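Speaker notes — "Why Some Rooms Sound Good"
Evening talk, Tanasarn Library, 2025-05-14

Opening

Start with the clap. Don't introduce yourself first, just walk to the middle of the floor and clap once, hard. Let them hear the tail of it bounce around up there by the skylights. Then say: that sound belongs to the room. My hands made a tiny click and the walls did all the rest!

Say hello, thank So-yul Song for getting us the big hall (the small one is carpeted and would have ruined the clap).

Slide 2: Sound goes everywhere

Most people picture sound as a line from mouth to ear. Ask them to picture a balloon blowing up very fast instead. It reaches the listener, sure, but also the ceiling, the windows, the back of the chairs. Each of those sends some of it back, a little later and a little duller.

Your brain is amazing at this. If the echoes come quickly enough, it folds them into the first sound and you just think "nice voice." If they come late, you hear mush. Same voice, same words.

Slide 3: The cafe story

This is the one people remember, so take your time. Nemovby, the cafe on the corner with the concrete floor and the big front window. Lovely coffee, and by noon everyone was shouting. I-seul Heo and I sat there one March morning with a notebook and listened to it fill up. One table gets louder, so the next table gets louder, and round it goes.

The owner hung felt behind the counter and put thick curtains at the back. 210 dollars, all in. I went in the next week and could hear the spoon in my own cup.

(If someone asks about egg cartons: no, they don't do much. Be kind about it, everybody's cousin has tried it.)

Slide 4: Soft things and things with holes

Soft stuff eats sound by making air rub its way through lots of tiny gaps. Pass the wool sample around now, left side first.

Then the fun part — hard surfaces can help too, if they have holes in them. A perforated sheet with an air space and some padding behind it lets the sound slip through to the soft layer. The sheet takes the bumps and the fingerprints, the padding does the listening. Hole size, spacing and the depth behind all change which notes get soaked up. Leave this slide up while you talk about spacing, and point out how regular the rows are.

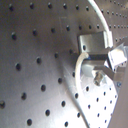

Slide 5: Try it at home

Three things they can do tonight:

Walk from the kitchen to the bedroom while humming one note. Listen for the spot where it changes.

Open the closet and talk into the clothes. It's the quietest studio you own.

Pull a bookcase onto the bare wall across from the TV. Uneven books are great for this, they scatter the sound in all directions.

Slide 6: Joon-young's choir recordings

Play clip A (church), then clip B (school gym). Same choir, same song, 5 seconds of each. Don't say which is which until hands have gone up. Joon-young Seok says the singers slowed down in the church without being told to. They were waiting for the room! I love this so much, try not to talk over the clip.

Gaëtan Marty has the laptop and will fade out on a nod.

Questions

Bring the second microphone down to the front row. If it's quiet, ask for the best-sounding room anyone has ever sung in. Stairwells always come up, so we can finish by going out to the one behind the hall and trying it.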